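Wireless in-ear dropouts during roaming vocal set – troubleshooting log

4 min read

We use cookies to remember your preferences and measure traffic. Accept all / Manage settings

Status: Resolved
Category: Audio / wireless monitoring
Reported for: Piline (four-piece roaming vocal act)
Venue: Vadton, main dining room and terrace

Summary

Performers lose the backing track in their in-ear monitors for one to three seconds at a time when they move between tables. Handheld microphones are not affected. The fault was first reported in September at a wedding reception and came back at the next booking in the same room.

Setup

One Illa stereo monitor transmitter, rack mounted, behind the buffet wall. Four Illa bodypacks on the same channel. Playback from a laptop through an Oyelaran compact mixer, aux 1 and 2 feeding the transmitter. Room capacity is 100 seated. The distance from the rack to the farthest table is roughly 20 meters, with one service door and a mirrored partition on the way.

Steps taken

1. Replaced batteries in all four packs. No change.

2. Swapped the laptop output cable and recorded the mixer aux output for a full set. The recording is clean from start to finish, so playback and mixer are ruled out.

3. Walked the room with one pack while the track played on a loop. Dropouts occur on the terrace side only. Signal meter on the pack falls to one bar past the partition and goes to zero for short periods near the service door.

4. Ran a frequency scan from the pack with the transmitter off. The house system showed up on two frequencies close to ours. Moved the group to a clear preset and repeated the walk. Fewer dropouts, but still present at the service door.

5. Checked the antenna. It was the short whip supplied with the unit, fitted to the rear of the transmitter, inside a closed steel rack. This had not been noted on the first ticket.
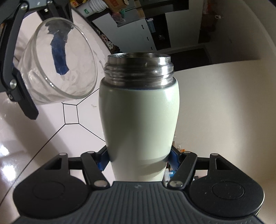
6. Moved the antenna to the front of the rack with the front-mount kit. Signal improved to three bars at the partition. One dropout in a ten-minute walk.

7. Replaced the whip with a directional antenna on a stand, 2 meters high, at the end of the buffet wall and pointing across the room. The walk was repeated twice, once with the service door open and once with it closed. No dropouts.

8. Ran the complete set on Monday with all four performers moving. No dropouts reported. Ticket 1178, which covered the same fault under "bad earphones," has been merged into this one.

Cause

Weak signal on the terrace side from an antenna mounted inside a metal rack, made worse by interference from the house system. The microphones were unaffected because their receivers already had remote antennas.

Fix and follow-up

Directional antenna and stand are now on the packing list. The coax for it is labeled IEM TX and must not be swapped with the microphone receiver coax – the lengths are different. Scan on arrival with all of our own transmitters off, then again after the house system is switched on. Do not close the rear door of the rack during a set if the whip is used as a spare.

Still open: pack 3 has a loose volume knob. Separate ticket.

Comments (3)

Same fault here with a trio in a marquee. Ours was the rack too. Front mount was enough in a smaller space.

Did you try lowering the transmit power after you moved the antenna? We had to, the mic receivers started picking up noise.

Reply: Yes, dropped it one step after item 7. No noise on the mics at either setting, left it on the lower one.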